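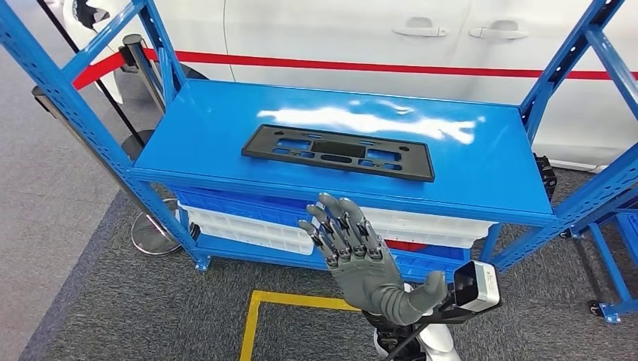
Minutes -- Dedden bench, fortnightly catch-up
Started 2 pm, Windbridge people on the phone

1. Last minutes. Fine. One action carried over (labelling guide, still a draft).

2. Part pickup result. 400 demos on the black plate frame now in, 31 thrown out for bad sync. Policy with wrist view plus head view well ahead of head view only. Gap is biggest when the part lies flat near the front edge of the shelf. Agreed to report both, same seeds.

3. Glare. Glossy blue shelf still a worry. Depth patchy where the overhead light bounces back. Rosser want a matte sheet put down -- not agreed, changes the task. Will mask instead and re-run 178 of the trials, then compare.

4. Grasp method. Thumb under the rim vs fingertips through the big opening. Rim grasp slower but fewer drops so far. Need the same start poses for both before anyone writes this up. Prasbridge asked for colour jitter in training, ok, low prioirty.

5. Paper. Methods section too long, cut to 4 pages. Figures to be redone in grey. Draft round by December.

Actions: re-run w/ mask (Dedden). Start pose list (Windbridge). Labelling guide, agian (Rosser).

Closed 2:50. Next one same time, same line.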